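La vaisselle en colocation étudiante : enquête sur un conflit de basse intensité
Projet tutoré, deuxième année, parcours sociologie appliquée
Rapport rédigé par Nahom Abdella et Doina Hodžić
Rendu le 15 mai 2024

1. D'où vient le sujet

Le projet initial portait sur les mobilités douces dans l'agglomération de Cernmont. Il supposait de se lever tôt pour compter des vélos. Le second projet est né un soir de décembre, dans la cuisine d'une résidence, devant une casserole dont personne ne revendiquait la paternité. Notre encadrante, Mme Nikolovski, a accepté le changement à condition que nous lisions de vraies références et que nous cessions d'employer le mot « fléau ».

La question de départ est simple : comment des adultes instruits, capables de rédiger un plan en deux parties, en arrivent-ils à ne plus se parler pour une assiette ? La littérature sur le partage des tâches domestiques s'intéresse surtout au couple et à la famille. La colocation y figure comme un cas un peu exotique, alors qu'elle offre au chercheur un avantage considérable : les gens ne s'aiment pas forcément, ce qui simplifie les entretiens.

2. Terrain et méthode

L'enquête s'est déroulée dans la résidence Brondel, qui compte 201 logements, en majorité des appartements partagés. Nous avons diffusé un questionnaire par la liste interne et par affichage dans les halls. L'affiche du hall B a été recouverte dès le lendemain par une annonce de cours de salsa. Nous l'avons remise. Elle a été recouverte de nouveau. Nous avons fini par prendre contact avec le professeur de salsa, qui vit en colocation et a rempli le questionnaire avec beaucoup de soin.

Nous avons reçu 85 réponses exploitables. À cela s'ajoutent quatre entretiens longs, menés dans les cuisines, à l'heure du dîner. Le choix du lieu nous semblait judicieux sur le papier. Dans la pratique, il a rendu les enquêtés prudents dès que quelqu'un ouvrait le réfrigérateur. Deux de ces entretiens ont été repris au café Rileck, où les langues se sont déliées.

Un biais doit être signalé : les personnes qui répondent à un questionnaire sur la vaisselle sont, selon toute probabilité, celles qui la font. Nous avons cherché à rencontrer les autres. Elles étaient d'accord sur le principe, puis elles n'avaient pas le temps.

3. Les règles et leur vie brève

Presque tous les logements étudiés ont connu un règlement. Il prend la forme d'un tableau, d'une roue en carton, d'un groupe de messagerie ou, dans un cas, d'un contrat signé avec préambule. Ce dernier document mérite d'être lu. Il distingue la vaisselle « courante » de la vaisselle « exceptionnelle », prévoit un délai de carence après les partiels et renvoie à une annexe qui n'a jamais été écrite.

Le tableau est généralement établi en septembre, dans l'euphorie. Il commence à mentir en octobre. On y coche des cases par anticipation, puis par charité, puis on cesse de cocher. Il reste pourtant au mur, et c'est le point qui nous a le plus intéressés : décrocher le tableau reviendrait à reconnaître un échec, et il faudrait surtout que quelqu'un s'en charge.

Nous avons relevé une technique récurrente, que les enquêtés nomment tous « laisser tremper ». Dans son sens premier, l'expression désigne une étape du lavage. Dans son sens courant, elle désigne un transfert de propriété. L'objet qui trempe n'appartient plus à celui qui l'a sali, et pas encore à celui qui le lavera. Il flotte, juridiquement parlant.

L'éponge tient une place à part. Elle est le seul bien réellement collectif de la cuisine, et par conséquent le plus mal traité. Son remplacement n'est prévu par aucun des règlements que nous avons pu consulter, contrat à préambule compris. Elle est achetée par la personne la moins patiente du logement, qui en garde un souvenir précis.
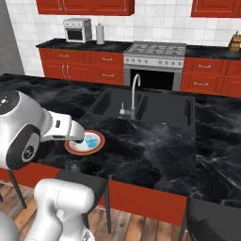
Doina Hodžić tient à faire consigner ici son désaccord avec le paragraphe sur l'éponge : selon elle, l'impatience n'y est pour rien, il s'agit d'une question de seuil. Chacun possède un degré de saleté au-delà duquel il agit, et celui dont le seuil est le plus bas agit toujours le premier, donc toujours. « Ce n'est pas du caractère, c'est de l'arithmétique, et je refuse qu'on me traite d'impatiente dans un rapport que je cosigne. »

L'argument est solide, et nous l'avons retenu pour la partie suivante.

4. Le seuil et la dette

Si l'on suit l'hypothèse du seuil, un écart minime entre colocataires suffit à produire une répartition très inégale. Il n'est pas nécessaire que l'un soit maniaque et l'autre négligent. Il suffit que l'un voie la pile le mardi matin et que l'autre ne la voie que le mardi soir. Entre les deux, elle a disparu, et le second peut soutenir de bonne foi que la cuisine est toujours propre.

Cette bonne foi revient dans trop de réponses pour être feinte. Une enquêtée nous a expliqué que dans son appartement « ça se fait tout seul ». Sa colocataire, interrogée séparément, a demandé si elle pouvait avoir une copie de l'entretien. Nous avons refusé au nom de l'anonymat, ce qui, dans un logement de deux personnes, relevait du geste symbolique.

La dette ainsi constituée se règle rarement en nature. Elle se paie en portes fermées un peu fort, en messages ponctués de smileys, en remarques adressées à la cantonade. Plusieurs réponses mentionnent le mot « juste », comme dans « juste pour info » ou « juste un petit rappel ». Nous déconseillons formellement l'emploi de cet adverbe entre colocataires.

5. Ce qui semble tenir un peu mieux

Les logements les moins conflictuels partagent un trait que nous n'attendions pas : ils ont peu de vaisselle. Chacun y possède son assiette, son bol, ses couverts, et se trouve contraint de les laver pour manger. La solution manque de grandeur. Elle supprime aussi la possibilité de recevoir des amis, ce que les intéressés présentent tantôt comme un inconvénient, tantôt comme un second avantage.

D'autres ont renoncé à la rotation au profit d'une spécialisation assumée : l'un lave, l'autre sort les poubelles et appelle le bailleur. Le système fonctionne tant que les tâches paraissent équivalentes. Il vacille au premier gratin.

6. Limites et suites

L'échantillon est restreint et limité à une seule résidence. Nous n'avons pas pu étudier les logements équipés d'un lave-vaisselle, faute d'en trouver à Brondel. On nous a cependant prévenus que la machine déplaçait le conflit vers la question de savoir qui la vide.

Mme Nikolovski nous a suggéré de revenir dans les mêmes appartements à la rentrée. Les questionnaires vierges sont rangés dans notre cuisine, sur le réfrigérateur, à côté du tableau.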